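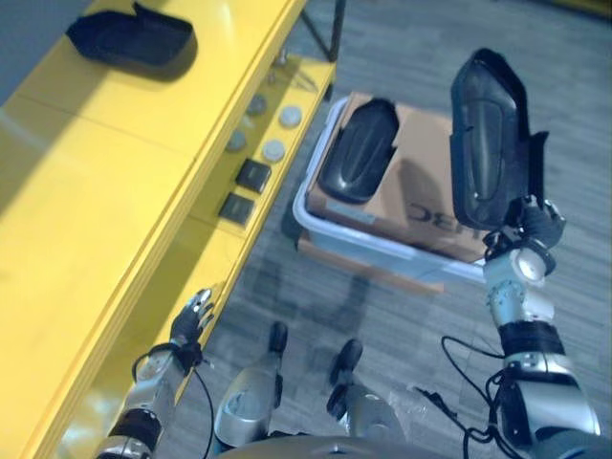 2 min read

I've wanted a yellow shelving unit for years. Proper yellow, the sort that makes visitors stop in the doorway. So when the Sastis popped up in the June sale for 200 quid I had the thing in my basket before I'd even measured the wall (I did measure it later, and got away with it!).

I've had mine long enough now to have opinions, so here they are.

The colour first. It's gorgeous. It's also very, very shiny, and I hadn't quite clocked that from the website. Every lamp and window bounces off it, and on a bright afternoon the top looks nearly white in streaks. I love that, my other half squints at it. If you want a soft matt finish, go and look at the Morin range, which costs more and comes in colours I'd call porridge.

What sold me was the stepped shape. You get a wide top and then a narrower ledge running along below it, and the ledge is the bit I use most. It's just right for all the small stuff that normally ends up in a kitchen drawer. At the moment I've got my round discs on there, two dark grey and two pale, and a couple of little black square bits further along, all laid out where I can find them. Nothing gets lost at the back because there isn't really a back to lose it in. The big flat top takes the awkward things, like that black moulded shoe-shaped thing that never fitted in any cupboard we own.

Now the grumbles. The top has faint seams across it where the panels divide. You don't notice them from the sofa, but you do when you're wiping, and crumbs notice them too. Dust shows up something rotten on the gloss as well. I give it a going over with a damp cloth and a dry one after, otherwise it smears.

Putting it together took me an evening and most of the next morning. The booklet is all drawings and one of them is flat out wrong, I'm sure of it (step 2, have a good look before you tighten anything). Customer service did answer when I moaned, and my ticket number was 1346, so I'm clearly in good company.

It sits nicely on our grey carpet, no wobble so far. I keep a see-through white plastic tub on the floor next to it, a Purudura one, with a cardboard box inside for whatever hasn't earned a place on the shelves yet. The tub is a cheap and cheerful thing and I'd buy another tomorrow. It's light enough to drag about with one hand, and the rounded rim doesn't dig into your fingers.

Would I get the Sastis again? Yes, at the sale price. At full whack I'd be grumpier about those seams. I'm giving it 87 out of a hundred, with the marks off for the booklet and all that wiping. There's a matching low bench in the same yellow over at Fumimmont and I'm trying very hard not to look at it.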